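Tetteh Home Forum > Heating and Hot Water > Controls

Radiator furthest from the boiler stays lukewarm after balancing

Posted by gredum_lane, September 14, 2023

I have a two-pipe system with a Granell combi boiler and nine radiators. Eight of them heat up properly. The last one, in the back bedroom, gets warm along the top third and no further. The pipes under it are 10 mm microbore, fed from a manifold on the landing.

Done so far: bled every radiator, cold, pump off. Checked the pin on the thermostatic valve, which moves freely and springs back. Swapped the valve head with one from the hall, no change. Shut down the lockshields on the three radiators nearest the boiler to a quarter turn open. That helped the dining room and did nothing for the bedroom.

Flow temperature at the boiler is set to 70. System pressure is steady. The house was extended before we bought it and I have no drawings for the pipework. Is this still a balancing problem, or should I be looking at sludge? I would prefer not to pay for a power flush if it can be avoided.

Hélène Dufour
Accepted reply, 27 votes

Warm at the top and cold at the bottom is usually a flow or sludge symptom. Trapped air gives the opposite pattern, so further bleeding will not help. You can separate the two causes in an evening.

1. Turn all the other radiators off at the thermostatic end and leave the lockshields alone. Write down any lockshield setting you do have to touch, in turns from closed.

2. Open both valves on the bedroom radiator fully and run the heating for half an hour. If your system has an automatic bypass, note whether it is passing. You can feel this on the pipe.

3. Measure the flow and return pipes at the bedroom radiator with a clip-on thermometer. Use the bare copper, as paint affects the reading.

If the radiator now heats evenly, the water can get there when it has no easier route, and you have a balancing problem. Close the nearer lockshields further and work outwards from the boiler. A quarter turn is quite a lot on many older valves, so expect to go down to an eighth.

If it remains cold at the bottom, there is a restriction. With microbore the usual places are the manifold, the valve tails and the bottom of the radiator itself. Isolate the radiator, drain it, take it outside and put a hose through it. Look at what comes out. Black water with grit means magnetite. Refill, dose with inhibitor and repeat step 2.

4. If the radiator ran clean and is still cold, put a container under the valve and crack it open with the radiator off. A healthy 10 mm pipe gives a strong, steady stream. A dribble on one side only tells you which leg is blocked. Have the cap ready before you start.

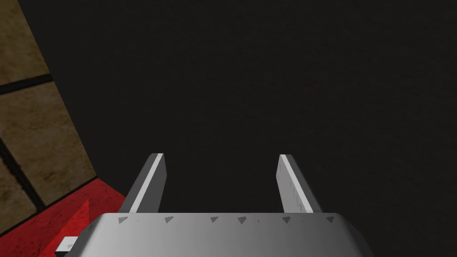
5. Clear the blocked leg from the manifold end. Mains water through a hose adaptor normally shifts it, provided the other legs are capped. Don't do this with the boiler still connected to the circuit.

A power flush on microbore is often poor value in any case. The machine pushes water through the open legs and leaves the blocked one as it was.

prernero_mark
2 votes

Just turn the pump up. Mine was on speed 1, put it on 3 and the end radiator came on. Bit noisier.

gredum_lane
Original poster

The pump is inside the boiler and is modulating, so there is no speed switch to change.

I followed the steps in the accepted reply. With everything else off, the bedroom radiator was no better. The flow pipe was hot and the return was barely above room temperature. Flushing the radiator gave black water for a minute, then clear. At step 4 the flow side ran well and the return side dribbled. I have not yet opened up the manifold, as two of the caps are seized and I need a second spanner.

Hélène Dufour

Return leg, then. Use penetrating oil on the caps and leave it overnight. Hold the manifold body with one spanner while you turn the cap with the other, or you will twist the tails.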